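22 Nov 2022 - gripper comparison, cardboard tubes

Bravar fingers vs the old Pacheco set. Same arm, same controller, wrist cam left where Ximena had it in June. Didn't touch the lighting, blinds half shut, sun all over the curtain by mid arvo.

Pacheco first. 37 out of 80 picks kept the tube upright through the lift. Rest tilted or slid. Pads too flat, they touch along one line and the tube pivots on it. Ewan reckons more force. Tried it, dented two, went back.

Swapped to Bravar. Mount screws are a different length (of course), lost almost 33 minutes finding the right ones in the Stulia drawer. LABEL THE DRAWER. Re-zeroed the fingers, controller threw a 408 on first close, power cycled, hasn't come back. Need to ask Zustholm what 408 is, not in their manual.

Grip is low on the tube, one finger each side. Much calmer so far. No dents at the default force setting. Approach speed same as this morning so the numbers can be compared.

Annoyance - black shells are shiny and the cam picks up every glint off them. Edge finder grabbed the finger rim instead of the tube a few times. Matte tape? Ximena has a roll somewhere. 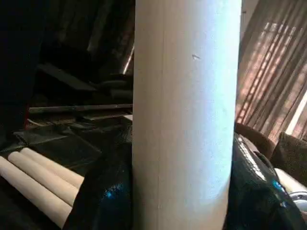
Also exposure. Auto is chasing the pale cardboard and everything dark on the left goes to mush, so the pose estimate for tubes lying down is rubbish. Lock it manually tomorow and redo the lying-down picks with both sets.

To do:
- full 80 on Bravar, upright starts
- tape on fingers, rerun edge finder
- email Zustholm re 408
- Ewan to check teh wrist cable, looks tight at full rotation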